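Leave the toaster out

4 min read

I have lost the same argument in three different kitchens now, so I am going to have it once more in writing, where I can't be interrupted. The toaster should live on the worktop. All day, every day, plugged in and ready, with nobody sighing at it.

The other side has had things its own way for years. You know the look they're after. Every surface wiped bare, a bowl of lemons if you're lucky, and everything that does any work shut away behind a door. I stayed in a holiday flat in Pomton last February that took this so far I spent my first morning opening cupboards with a slice of bread in my hand. Kettle, behind a door. Bread bin, behind another door. The toaster was in the tall cupboard beside the ironing board, with its flex wound so tightly round its middle that it had kept the shape of it. By the time I'd got it out, unwound it, found a socket and shaken last week's crumbs off my sleeve, I had gone off the idea and ate the bread as it was.

And then you have to wait for the thing to cool before you can put it back! This is the part the clear-worktop people go quiet about. You can't shove a hot toaster in a cupboard next to the tea towels, so it sits out for half an hour anyway, and then you forget it, and at lunchtime somebody wants a sandwich toasted and there it is, exactly where I said it should be in the first place.

I do understand the appeal of a clear surface. I like rolling out pastry, and I like having somewhere to dump the shopping. But a toaster takes up about as much room as a loaf, and if you push it back to the wall you lose a bit of worktop you weren't using for anything except collecting post. Mine has its own corner of a white table we use as extra worktop, and I can chop, roll and spread the newspaper out in front of it quite happily.

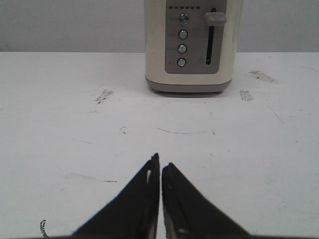 Two slots is plenty, by the way. I know the four-slot lot feel strongly about this, and if you've got a houseful of teenagers then fair enough, go and buy your great long thing and park it where you can. But for most of us the second pair of slots is for guests, and guests can wait. Toast is best eaten in rounds anyway, with someone standing up to do the next lot and someone else stealing the butter. I have never enjoyed toast that arrived all at once on a rack. It goes cold and bendy, and everybody's too polite to mention it.

I'd also like to put in a word for cream. My sister-in-law's kitchen is all brushed steel and she spends her life with a cloth in her hand — one buttery thumb and it looks like a crime has been committed. Cream forgives you. It looks a bit old-fashioned, a bit like something from a tea room, and it sits nicely against a plain grey wall without shouting. If a thing is going to be out all day you ought to like the look of it, and I think that's where people go wrong. They buy the cheapest ugliest one in the shop because it's only a toaster, then they can't bear to see it, then they hide it, then they complain they never have toast.

The one before it was a Mistach, which was a perfectly good toaster for years until the lever stopped staying down and we had to stand there holding it like a lift door. Before that there was a Kosta, bought for a first flat, which had two settings as far as I could tell, warm bread and bonfire. I'm fond of both of them in memory. I could draw you either one now, and I couldn't tell you the first thing about the food mixer we had in those same years, because the food mixer lived in a cupboard and came out at Christmas.

That, really, is what I care about here. The things you leave out are the things you use. Nkosi, the little hardware shop at the end of our road, put this to the test without meaning to a while back, when they had a noticeboard up by the till and asked customers to write down what they'd bought and never used again. I read it every time I went in for screws. Sandwich presses, juicers, an ice cream maker, a machine for doing eggs. Every one of them, I'd bet you, was sitting in the dark behind a stack of baking trays.

Now, you do have to keep up your end. A toaster that lives out needs its crumb tray emptying more often than you'd like, and the patch underneath wants a wipe, because crumbs get in round the feet and stay there. I do ours when I do the bins. It takes two minutes and I grumble through both of them. And if your worktop is so small that you really are chopping onions on top of the hob, then put the toaster wherever it'll go and ignore me completely.

Everyone else, have a look in that tall cupboard. Get it out, unwind the flex, find it a corner near a socket and leave it alone for a month. If at the end of the month you still want it put away, you can put it away, and I'll say no more about it until the next time I'm staying with you and I want my breakfast.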